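Home and Shop Automation Board > Manipulation > Can two arms handle a cardboard box yet?

Page 1 of 1. Thread started March 2024

drestano_rig
Posts: 182

Splitting this off from the vacuum robot thread, where it was off topic. The claim there was that a machine that can fold a towel can break down a shipping box, and that packing benches will be unattended within a couple of years. I disagree. I work in fixturing and have been running box handling in simulation in the evenings, so I have an interest in the answer.

My position is that cardboard is a harder material than cloth for a two-arm setup. Cloth forgives a bad grasp. A carton has flaps on hinges, the hinges have memory, and the stiffness changes each time a crease is worked. Most simulators treat each panel as a rigid plate on a spring joint. A real flap bows before it turns.

The layout is the usual one: a table, an arm to each side, a camera at the wrist, work in the middle. 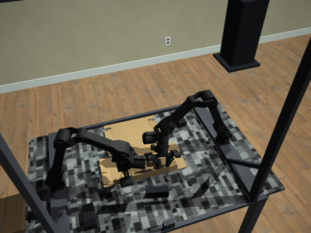

The first problem with any layout like that is shared space. Both grippers want to be over the same patch of table, and the planner has to keep the wrists apart while the fingers do something useful. With a person the forearms come in from the same side and get out of each other's way without any planning. With two fixed bases a good part of the cycle goes to clearance moves.

mikside_ops
Posts: 41

Disagree with the premise. You are comparing a general-purpose arm to a person. The shop floor does not need that. Carton erectors have done this job for decades with suction cups and a plow bar. We run one on the Mikside line and it does not care about hinge memory. If the box size is fixed, the chore is solved.

drestano_rig
Posts: 182

If the box size is fixed, yes. The question was household chores and small shops. The small shop gets mixed cartons, some of them used, and the flaps do not start in a known position.

greenberg_bench
Posts: 80

Both of you are skipping perception. Most of the failures I log happen before contact. From the wrist, at working distance, a carton is a large plain surface with very little to lock on to. The strongest edges in the view are often shadow edges, and a detector tuned on even lighting will take a shadow border for a panel border.

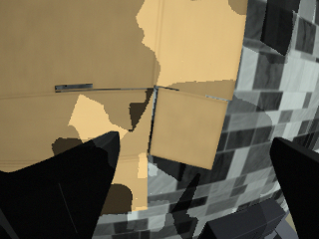 Seams are thin and low contrast. A gap between two flaps may be only a few pixels wide at the resolution people run for control. Depth helps until the finger is closer than the minimum range of the sensor, and that is exactly when you need it. I had a policy that did fine under flat light and fell apart when I moved one lamp. Retraining with randomized lighting got most of it back, at the cost of slower approach speeds.

mikside_ops
Posts: 41

Then control the lighting. Put a hood on the bench. It costs less than the retraining did.

greenberg_bench
Posts: 80

Fine in a shop. I am not putting a hood on a kitchen.

juseck_7
Posts: 8

New here, reading more than posting. Is the wrist view really that bad? I assumed closer was better. My only hands-on time is with a Juseck hobby arm and a fixed overhead camera, and I never lose the part.

greenberg_bench
Posts: 80

Closer is better for the slot or the edge you are about to touch. It is worse for knowing which panel that edge belongs to. With the fingers near the box, the box covers most of the view and the fingers cover two of the corners. You need a second view or a good memory of the last one.

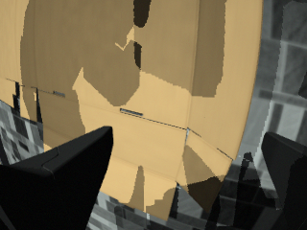 What I would test first

1. Approach only, no grasp. Stop short of the panel and check whether the estimated seam agrees with the true one in the simulator.
2. Same approach with the light moved. If the error jumps, fix perception before tuning anything else.
3. One flap, one arm, other arm parked.
4. Both arms, one holding the body of the box, one working the flap.
5. A used carton with soft creases. Expect to go back to step 3.

drestano_rig
Posts: 182

Good list. I would add finger shape. Wide, blunt fingers are stable on a block and poor at getting under a flap. A thin lip on one finger helps, but then it catches in slots and openings. Close to the panel, the finger tips have to be placed relative to features that are not much larger than the tip. 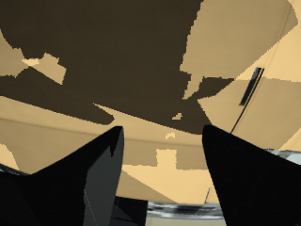 Simulated close view, both fingers in front of the panel. Narrow dark handle or slot, and a seam, toward the right.

mikside_ops
Posts: 41

I will grant the perception point for uncontrolled rooms. I still say the economics kill it first. A person flattens a carton in a few seconds with a knife and a knee. Until a two-arm bench gets within a factor of three of that, it stays a research item.

greenberg_bench
Posts: 80

Cycle time matters less at home. If it takes ten minutes per box while I am at work, I do not care, provided it does not need rescuing. Rescue rate is the number I would want published, and hardly any demo gives it.

juseck_7
Posts: 8

Is there a standard definition of a rescue? Would a dropped box that the arm picks up again by itself be one?

greenberg_bench
Posts: 80

I do not count it if the arm recovers without input. Other people do. Ask before comparing figures.

drestano_rig
Posts: 182

I count it separately as a retry. I last ran steps 3 and 4 in December with the older hinge model, so those results are stale. I will rerun with the bowed panel model and post the logs in this thread.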